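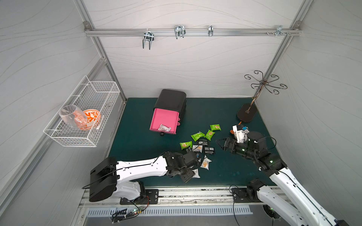

Minutes of the Snack Corner Meeting, Tusumberg Building

Home | Tenants | Minutes | Bookings | Contact
Print this page | E-mail this page

Date: 2026-03-18
Chair: Tiina Saarinen (front desk)
Represented: Garance, Mäkelä, the print shop, the upstairs architects
Apologies: the dentist, who is against snacks on principle

1. Minutes of the last meeting

Approved with one correction. The phrase "a robust discussion about raisins" was changed to "a discussion about raisins" at the request of Mäkelä, who felt the first version took sides.

2. State of the corner

The meeting looked at the photo that heads these minutes. The black drawer cabinet has the pink drawer standing wide open with one small silvery packet inside. The rest of the snacks are out on the teal mat, some of them quite a way from any drawer. Garance described this as a buffet. The chair described it as the reason for the meeting.

The print shop asked whether snacks left on the mat count as put away if they are near the cabinet. They do not.

3. Who gets which drawer

Last year's rule was that each snack would have a drawer and each drawer would have a snack. Everyone remembered agreeing to this and no two people remembered the same arrangement.

After a while the following was settled:

- The pink drawer is for the green packets with the square crackers on the front. These go fastest, and the pink drawer is the one people open first anyway.
- The black packets go in the drawer below it.
- The clear-wrapped crackers go in whatever drawer is left, standing up if they will stand up. The architects offered to work out a layout. The offer was noted.
- The silvery packet stays where it is until somebody claims it. If it is still there in May it goes to the print shop, who have been asking.

Garance wished it recorded that putting the green packets in a pink drawer would confuse visitors. It is recorded.

4. Mug tree

The bronze mug tree stays in the back right corner. Mäkelä had proposed moving it to the front, where people can reach it without leaning over the crackers. The architects spoke warmly in favor of the curly arms and said the tree needed a wall behind it to be seen properly. This went on for some time.

Decided: the tree stays put, and the crackers move. See item 3.

A reminder that the tree is for mugs. Lanyards, umbrellas and the print shop's tape gun belong to their owners and should go home with them.

5. Wire basket

The white basket on the left wall was put up for clean dishes that have no handle. In the photo it holds the clear cup, on its side, and the orange-and-white bowl with the flowers. The chair thought this was about right for once and asked that it be left alone.

The print shop asked if the cup could stand upright. The chair said it could, if the print shop would like to be in charge of the cup. The question was withdrawn.

The bowl is not a tip jar, a key bowl or a place for receipts. Mäkelä asked who it belongs to. Garance thought the architects, the architects thought Garance. It will be treated as belonging to the building until somebody wants it badly enough to say so.

6. Hooks on the back rail

Nothing on the rail matches, and there was some feeling that it should. The chair has a quote for a matching set from Onard at $62. Against this it was pointed out that the present hooks are already up and already paid for.

For the time being:

- Double hook on the left: dish towels.
- Wide hook next to it: oven mitt, if the oven mitt is ever returned.
- Narrow hook: bottle opener.
- Clip at the far right: the shopping list. One list. Please write on it and do not start a second list on the back of an envelope.

The Onard quote was put off to the next meeting, where it will be put off again.

7. Money

The corner cost $1,773 last year, all firms together. Mäkelä called this a lot of crackers. The chair said it also covered coffee, dish soap and the cabinet, and passed the receipts around. They came back in a different order and slightly sticky.

The monthly share stays as it is. The dentist will continue to pay for coffee only.

8. Any other business

The architects asked for a dark chocolate option. Garance asked for less salt. The print shop asked for more salt — they were invited to talk to Garance.

Action points

- Tiina Saarinen: labels for the drawers, large enough that nobody can claim not to have seen them.
- Print shop: print the labels. No gold foil this time.
- Mäkelä: find the oven mitt.
- Everyone: close the pink drawer.

Next meeting in May, same room. Bring your own mug.

Print this page | E-mail this page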